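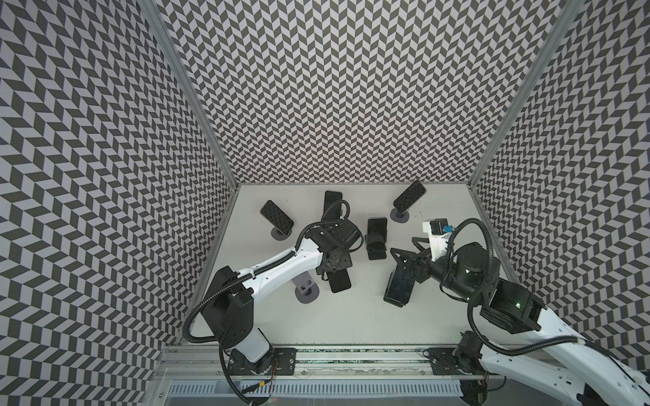
Soporte de mesa Carrasco para teléfono, con base redonda

Imprimir esta página
Enviar por correo electrónico

Hay objetos que uno compra sin pensarlo mucho y que luego acaban estando en todas partes: en la cocina mientras se sigue una receta, en la mesilla por la noche, en el escritorio durante una videollamada que se alarga más de la cuenta. El soporte Carrasco nació para eso, para acompañar, y lleva ya varias temporadas en nuestro catálogo de Zesent sin que hayamos querido cambiarle gran cosa (y mira que nos lo han propuesto: con luz, con altavoz, con reloj...). Pesa lo que tiene que pesar, se queda donde lo dejas y no pide que nadie lo enchufe.

La base es un disco de acero con acabado mate y una almohadilla de silicona por debajo, pegada a mano en nuestro taller. De ella sale un brazo corto con una sola articulación, y arriba está la cuna donde se apoya el teléfono, con el borde forrado para que no roce. Se puede usar en vertical o en horizontal, con funda o sin ella. Si su funda es de las gordas, de esas con relieve y esquinas reforzadas, pida la cuna ancha; cuesta lo mismo y la montamos nosotros antes de enviarla.

Para quién lo pensamos

Joana Ramalho, que dibujó la primera versión, cocinaba por entonces con el móvil apoyado en el tarro de la harina. El tarro acababa siempre cediendo y el teléfono, en la masa. De ahí viene que la cuna quede un poco más alta que en otros soportes y que el conjunto se limpie con un paño húmedo, sin rincones donde se meta el azúcar. Pero con los años nos han escrito clientes para contarnos usos que no habíamos imaginado: quien lo tiene en el banco de trabajo para ver los planos, quien lo lleva al coro con la partitura en pantalla, una abuela que habla con sus nietos todas las tardes a las siete y dice que por fin le ven la cara entera y no solo la frente. Nos encanta recibir esas cartas, de verdad, sigan mandándolas.

También funciona muy bien en mostradores de tienda y salas de espera, con el teléfono de atención siempre a la vista. Para esos casos tenemos la base pesada, de 800 gramos, que aguanta los tirones del cable y los codazos del público. En casa suele bastar con la normal, salvo que haya gatos.

Características

Material de la base: acero con pintura en polvo
Material de la cuna: aluminio con forro de silicona
Peso de la base pesada: 800 g
Apertura de la cuna normal: hasta 11 mm
Cuna ancha: para fundas más gruesas, sin coste añadido
Articulación: una, con tornillo de ajuste
Colores: gris, arena y verde Concombre
Garantía: 2 años
Referencia: 211

El verde Concombre merece una explicación, porque la gente pregunta. Es un verde pálido, de pepino recién pelado, y lo eligió Odette Millet una mañana de julio después de pasarse semanas mirando muestras que a los demás nos parecían todas iguales. Se vende menos que el gris, hay que reconocerlo, pero quien lo compra suele volver a por otro. Como la pintura se prepara en tandas pequeñas, puede haber una ligera diferencia de tono entre una pieza y otra. Si va a pedir varios para la misma habitación, díganoslo en las observaciones del pedido y los sacaremos de la misma tanda.

Montaje

El soporte llega en dos piezas, base y brazo, con una llave pequeña dentro de la caja. Pase el tornillo por debajo de la base, enrosque el brazo con la mano hasta que haga tope y termine con la llave, sin forzar. La articulación viene un poco dura de fábrica. Déjela así los primeros días, que con el uso se va asentando; si después la nota floja, media vuelta al tornillo lateral y queda como nueva.

Para pasar el cable, el brazo tiene una ranura en la parte de atrás. Conviene dejar algo de holgura entre la ranura y el conector, sobre todo si va a girar el teléfono a menudo. Los cables con enchufe acodado caben en la cuna ancha, pero en la normal rozan, y ahí preferimos avisar antes que recibir la devolución.

Si lo coloca sobre madera encerada o aceitada, espere a que la superficie esté bien seca. La silicona puede dejar cerco en una mesa recién tratada (nos pasó en nuestra propia mesa de reuniones, y ahí sigue el círculo).

Cuidado y recambios

Paño húmedo y una gota de jabón neutro. Nada de estropajos, ni de alcohol sobre el forro de la cuna, que se reseca y se cuartea. Cuando la almohadilla de la base coge polvo y empieza a resbalar, lávela con agua tibia y déjela secar al aire: recupera el agarre enseguida.

Todo lo que puede desgastarse se vende suelto: almohadilla, forro, tornillo y cuna completa. Los recambios los lleva Hemant Saxena desde nuestro almacén, y sirven también para los soportes antiguos, incluidos los que se vendieron con la caja marrón y todavía no llevaban la ranura para el cable. Si no está seguro de qué modelo tiene, mándenos una foto de la parte de abajo y Hemant lo reconoce.

Opiniones de clientes

«Compré uno para mi escritorio y mi marido se lo llevó al suyo. He comprado otro. El brazo es más corto de lo que yo esperaba por la descripción, pero así no tiembla cuando toco la pantalla, conque me quedo contenta.» — Lempi Mustonen

«Muy estable. La llave que viene en la caja es diminuta y la perdí el primer día; me enviaron otra sin cobrarme nada. Le quito una estrella por el embalaje, que trae demasiado papel.» — Mingxuan Xu

Sobre lo del papel, tiene razón Mingxuan. Estamos probando una caja más ajustada y esperamos empezar a usarla en cuanto se nos acaben las actuales, que son unas cuantas.

Envío y devoluciones

Preparamos los pedidos por la mañana, y lo que entra antes de las 11 sale normalmente el mismo día laborable. La base pesada viaja en caja aparte, así que no se alarme si recibe primero un paquete y luego el otro. Puede devolver el soporte si no le convence, aunque lo haya montado; solo pedimos que vuelva con su llave y con todas las piezas. Para tiendas y oficinas que necesiten varias unidades hacemos presupuesto, y si quieren verlo antes, les prestamos una muestra.

También le puede interesar

Bandeja Prustemov para cables y cargadores. Va a juego con la base en los tres colores y tiene el borde lo bastante alto para que no se escape nada al fondo del escritorio. La cuna ancha cabe dentro, por si lleva el soporte de viaje desmontado.

Buscar en la tienda Escriba aquí Ir Búsqueda avanzada

Contacto | © Zesent. Todos los derechos reservados | Volver arriba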